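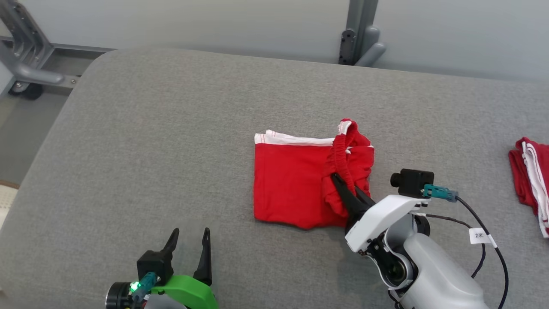
Drulteo 双腕ティーチングキット

洗濯物をたたむ、袋の口を開ける、ケーブルを通す。手でやれば数秒の作業なのに、プログラムで書こうとすると途端に手が止まる。そういう作業を、人がやってみせてロボットに覚えさせるためのキットです。操作側のアームを両手で握って動かすと、作業側の2本のアームが同じように動き、その間の関節角度、グリッパーの開き具合、カメラ映像がまとめて記録されます。

最初に触った方は、だいたい布で遊び始めます。布は本当に面白いんです! つまむ位置が指一本分ずれただけで折り目の出方が変わるし、同じ服でも置き方しだいでまるで別の課題になります。教える側の手つきの癖まで、きれいにデータに残ります。

教え方は二通り

遠隔操作:操作側アームで作業側を動かします。両手を同時に使う作業、柔らかいものを扱う作業にはこちらをおすすめします。操作側のトリガーは軽めの設定で出荷していますが、ばねを替えれば重くもできます(交換用ばね同梱)。

直接教示:作業側のアームを手で持って動かします。重力補償が入るので、腕はふわっと軽くなります。片腕で位置を決めたいとき、棚の奥など操作側からでは感覚がつかみにくい場所に向いています。

二つの方法は途中で切り替えられます。大まかな姿勢を直接教示で決めて、細かいところは遠隔操作で、という使い方が社内ではいちばん人気です。

手首カメラについて

手首カメラは左右それぞれに付きます。俯瞰の映像だけでは、グリッパーが生地の端を一枚だけつまんだのか、下の一枚まで巻き込んだのかが見分けにくいことがあります。指先のすぐ近くから見ていれば、縫い目や折り返しの段差まで確認できます。衣類の場合は、裾や袖口のように縁の色が変わるところをつかみ始めの目印にすると、操作する人が交代しても動作がそろいやすくなります。 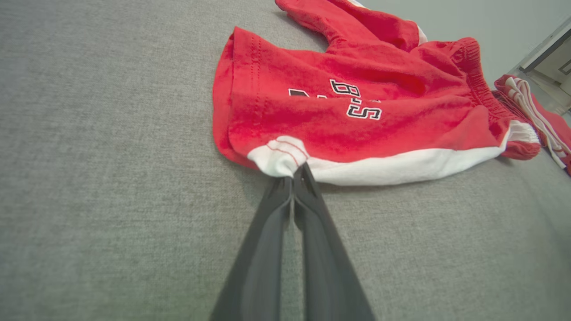 導入先のFasil Gashawさんからは、最初の週はうまくいった回だけを残していたが、つかみ直した回も消さずに入れるようにしたら、学習後の動きがずっと粘り強くなった、という感想が届いています。うれしい報告でした。つかみ損ねてから持ち直すまでの動きは、後から台本のように作ろうとしてもなかなか自然になりません。記録ソフトにはこの声を受けて「やり直しあり」の印を付けるボタンを足しました。失敗した回を捨てずに分類だけしておけるので、後で条件を変えて学習を試すときに助かります。

記録ソフト Traduvmont

・録画の開始と終了はフットペダルで操作(両手がふさがったままで大丈夫です)
・再生画面で左右の手首映像と俯瞰映像を同期表示
・不要な前後の切り取り、作業名の一括変更
・記録した動作をそのまま作業側アームで再生する確認モード

確認モードは速度を落として再生できます。初回は必ず低速で、台の上に人の手がない状態でお試しください。

セット内容

作業側アーム 2本
操作側アーム 2本
二指グリッパー(作業側に装着済み)
手首カメラ 左右各1台、接続ケーブル付き
フットペダル
取り付け金具一式(Boltwood製フレーム対応)
Traduvmont ライセンス
交換用ばね、六角レンチ、ケーブル固定具

保証期間は18か月です。グリッパーの指先は消耗品のため対象外ですが、単品でお求めいただけます。

設置のヒント

ケーブルは、手首を左右いっぱいに回しても突っ張らない長さの余裕をみてから固定してください。ここを急ぐと、いちばんいい動きができた瞬間にカメラの接続が抜けます(経験談です)。布を扱うなら、台の表面は少し摩擦のあるものが楽です。つるつるの天板だと、片側を引いたときに服ごと滑ってしまいます。

照明は、影がきつく出ない明るさにそろえておくと、日をまたいで記録したデータも混ぜやすくなります。

貸し出しと見学

購入前に実機を72時間お貸しする制度があります。梱包を解いてから最初の記録までの手順書を同封しますので、届いたその日から教え始められます。服でも文具でも、ぜひ普段の作業の対象物をそのまま使ってみてください。Dierckxの展示室では操作側アームに座って試していただけます。次回の入れ替えは1月で、それまでは布たたみの課題を常設しています。

貸し出し、見学のお申し込みは担当のAfaf Awwadまで、お問い合わせフォームからどうぞ。教えたい作業を一行書き添えていただけると、指先の形状もあわせてご提案します。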